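4.2 Packing glass bottles into the foam holder

Use this section when you send or store full glass bottles of cola. One foam holder takes six bottles, in two rows of three.

Before you start
Clear a space of 80 cm on the table. Keep the holder flat, with the open cavities up. Let cold bottles stand for 10 minutes and wipe them, so the labels do not stick to the foam.

Steps
1. Check every cap and every glass neck. Put away any bottle with a chip.
2. Fill the back row first. Hold the bottle by the neck and lower it slowly.
3. Press lightly until the base touches the bottom of the cavity.
4. If a bottle leans, take it out, remove crumbs from the cavity and put it again.
5. Fill the front row in the same way.
6. Close with the second foam box and fix the two parts with tape.

Note: Small white crumbs of foam are normal with a new holder. Wipe them from the table before you tape, or the tape will not hold well.

Caution: Do not lift the holder when only one row is filled. The weight is on one side and it can tip.

Half-way through step 2 to 5, the table will look like this:

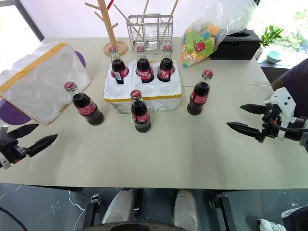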